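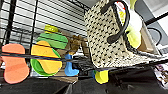
Le recalage de la caméra de poignet se fait sur la cellule Primov à l'arrêt, bras en position de service, axes sous frein. La transformation entre la bride et le capteur (matrice X dans la suite) est invalidée par tout démontage du support de pince, même si les goupilles sont remises en place. Avant de lancer la procédure, on contrôle la vue brute. Un fond blanc très clair derrière des barreaux noirs fins, avec des objets colorés au premier plan et des contours flous, convient pour juger l'exposition mais pas pour extraire des coins. Le motif régulier de petits tirets noirs d'un panier tressé ne remplace pas la mire : le détecteur peut y trouver des points, et l'appariement sera faux.

Ordre des opérations :

1. Nettoyer l'optique au chiffon sec. Pas de solvant sur la bague avant.

2. Vérifier le serrage du support Dimis, les deux vis en alternance.

3. Fixer l'exposition manuellement. L'exposition automatique reste désactivée pendant toute la séance.

4. Acquérir 26 poses de mire, à une distance comprise entre 200 et 300 mm. Varier l'orientation autour des trois axes — une série obtenue par translations seules ne permet pas de résoudre AX = XB.

5. Calculer X, puis rejeter les poses dont le résidu dépasse le seuil de la fiche de cellule et relancer le calcul une seule fois.

Repère de la caméra de tête

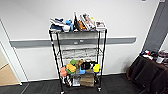 La caméra de tête fournit la localisation grossière du poste de prise ; la caméra de poignet n'intervient qu'à l'approche. Son étalonnage intrinsèque est à refaire après tout changement de mise au point. L'étagère grillagée à montants noirs sert ici de contrôle visuel : les murs s'incurvent vers les bords et les montants se resserrent légèrement vers le bas. Le premier effet relève de la distorsion de l'objectif et doit disparaître après correction. Le second peut subsister, car la perspective n'est pas une distorsion. L'étagère étant sur roulettes, elle ne peut pas servir de référence fixe ; on prendra plutôt le rail gris du mur, qui doit apparaître rectiligne dans l'image corrigée.

Le module Khasawneh enregistre les paramètres dans deux fichiers séparés, intrinsèques et extrinsèques. Ne pas écraser les anciens avant validation. Le nom de fichier comporte le numéro de cellule et l'indice de révision.

Vérification croisée : désigner un même point physique dans les deux caméras, exprimer ses coordonnées dans le repère de base et calculer l'écart. Répéter en plusieurs points du volume utile, à des hauteurs différentes. Un écart constant en direction indique une erreur d'extrinsèques de tête. Un écart qui tourne avec le poignet renvoie à X, donc au point 2 ci-dessus.
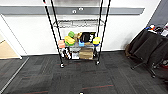

Remise en service

Relâcher les freins axe par axe, en vitesse réduite. Exécuter le cycle à vide Flistard une fois, main sur l'arrêt d'urgence, puis recharger les limites logicielles. Le compteur de maintenance est remis à zéro depuis le menu de service ; prochaine échéance à 1 000 cycles ou en septembre, au premier terme atteint.

À reporter dans la fiche de cellule : résidu moyen, nombre de poses rejetées, révision des deux fichiers, valeur d'exposition.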